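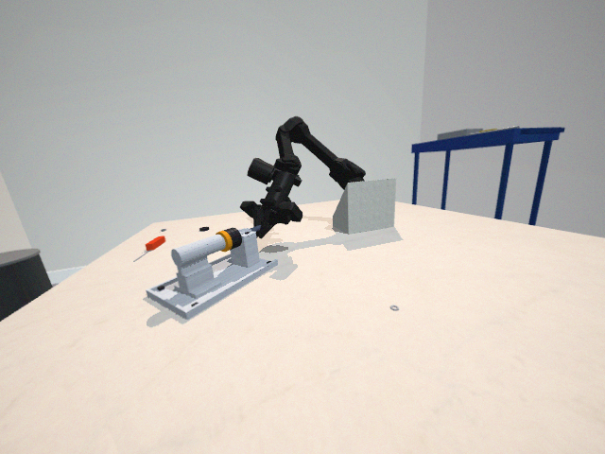

*Rendered view: a black robot arm at the far side of a pale worktable.*

## Scoring and stabling changes for the winter series

The winter dressage and combined training series at Vanags opens in January. The program has been revised in several places since last season, and riders who entered before should read it again in full. The notes below cover the changes only. Everything else stands as printed in the series rules.

### Entries

Entries go through the Otier system this year. Paper forms will be returned. Each horse needs its own record in Otier before it can be entered, and the record must show the microchip number, the date of the last flu vaccination and the name of the person responsible for the horse on the day. The rider and the person responsible may be the same.

Vaccination dates are checked when the entry is submitted and again at the gate. A booster given inside the seven days before a show will cause the entry to be rejected. If the vet visit falls in that window, move the visit or skip the show.

Late entries are accepted until the class is full, at the late rate. Times are posted two days before each show. Swaps between riders are allowed up to the moment times are posted, and only within the same class.

### Tests and arena

All classes at the lower two levels will be ridden in the small arena. The remaining classes move to the indoor hall, which has a standard full-size arena with one judge at C and one at E. The hall doors at the A end stay closed during a test. Riders enter from the waiting area through the side gate and go around the outside of the boards before the bell.

The time allowed between the bell and the entry at A is 45 seconds, as before. Last season the clock was stopped by hand when a horse refused to pass the judge's box. That practice ends. The clock runs until the horse enters, and only the judge at C may stop it.

Readers are allowed at every level in the series except the finals. A reader stands at E or B, outside the boards, and reads each movement once. Repeating a movement is permitted if the wind or the heating fans made the first call hard to hear. Any other spoken help counts as outside assistance.

### Scores

Sheets will be entered twice by two different people and compared before a result is posted. In the final show of last season one collective mark was typed into the wrong column, and the two riders placed behind the error received their correct ribbons eleven days later. Double entry adds a short wait after each class. Results go up on the board in the hallway first and in Otier second. If the two disagree, the board is correct until the scorer says otherwise.

Objections about arithmetic must reach the scorer within 30 minutes of posting. Objections about a judge's mark are not accepted.

Series points are counted from a rider's best four shows out of six. Points belong to the horse and rider as a pair and do not move if either one changes. A pair that moves up a level mid-season keeps its points at the old level and starts from zero at the new one. Ties for the series title are broken by the higher percentage at the final show, then by the higher collective marks at that show.

### Combined training

The jumping phase follows the dressage on the same day. Courses are set by Yupin Ruangrit, who built the autumn rounds at this venue and has asked for a longer distance between the first fence and the corner. The opening line has been redrawn to suit. Course plans are posted one hour before the first round.

Jumping penalties are added to the dressage penalties in the usual way. Four faults are given for a knockdown and four for a first refusal. A second refusal on course is eight. A third means elimination, and an eliminated pair may jump one single fence of the rider's choice before leaving the ring. A fall of horse or rider ends the round at once, and the rider must be seen by the medic before mounting again.

### Stabling

The lower barn has 57 stalls for the series. They are assigned in the order in which entries are paid. Stallions go in the end row, and the entry must say so. Shavings are sold on site – two bags per stall are required, and straw is not allowed in the lower barn because of the drainage.

Stalls must be stripped before departure. The deposit is returned through Otier once the stall has been checked. Hay nets are to be tied above the height of the horse's knee when empty. Extension cords, heaters and clippers may not be left plugged in overnight.

Trailers park on the gravel beside the lower barn. The paved strip in front of the hall is for the vet, the farrier and the ambulance.

### Tack and dress

Bits and nosebands will be checked after each test by the ring steward. The noseband gauge used this year is the tapered type, placed on the nasal bone under the strap. It must pass to the marked line without force. A noseband that fails is loosened on the spot and a warning is recorded. A second warning in the series means elimination from that class.

Helmets must be fastened whenever the rider is mounted, including in the parking area. Jackets may be left off in the small arena. In the hall they are required unless the judge at C waives them.

### Sponsor classes

Prukero supports the novice combined training class again, and the trophy stays at the venue between seasons with a smaller cup going home with the winner. The horse Zustulness, ridden by Sosina Kahsay, holds the title from last season and has been entered one level higher, so the novice title is open.

### Warm-up

The warm-up ring holds no more than 11 horses at a time. The steward keeps the list, and riders are called in order of their start times. Pass left shoulder to left shoulder. Walk on the inside track. Lunging is limited to the round pen and ends when the first class begins. The warm-up fences are one upright and one spread, flagged, to be jumped in one direction only – red on the right.

Questions on entries should be sent through the message page in Otier, with the horse's name and the class number in the subject line. Questions on rules go to the show office in writing.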